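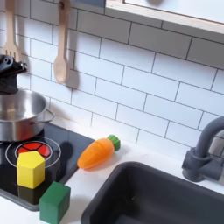

A play kitchen, also called a toy kitchen or pretend kitchen, is a piece of children's furniture made to look like a household kitchen at a reduced size. It usually combines a stove, a sink and storage in one unit, with the work surface set at a height that a small child can reach while standing. Most are sold for ages 3 and up.

Construction

Play kitchens are made of molded plastic, solid wood, fiberboard, or a mix of these. White and pale wood finishes became common as makers began to copy the look of current home kitchens. The back panel may be plain, or it may carry a backsplash. White rectangular tiles in a staggered brick pattern with dark grout lines are a popular choice, taken from the subway tile used in full-size kitchens.

A shelf is often fixed above the work area. Hooks on the back panel hold utensils such as spoons and forks.

Stove

The stovetop is normally a flat panel. Burners may be raised, as in older designs modeled on gas or coil stoves, or simply printed on the surface. A black top with thin white circles represents a glass cooktop. Some models add battery-powered lights and sounds — the Haugland, for instance, has a burner that glows when a knob is turned.

Accessories

Pots, pans and utensils may be included or sold separately. Metal cookware for play kitchens is generally thin stainless steel with loop handles or a single long handle. Wooden utensils are either scaled down or, in homes and preschools, borrowed from the adult kitchen. Play food is made of wood, felt or plastic.

Modification

Owners often repaint play kitchens or add peel-and-stick tile, new knobs and small shelves. The designer Helge Lindholm, whose Brundura kitchen was sold as a flat-packed kit of 63 parts, left its back panel blank for this purpose. A later version came with 5 printed backsplash sheets.

See also: Dollhouse, Play food, Toy workbench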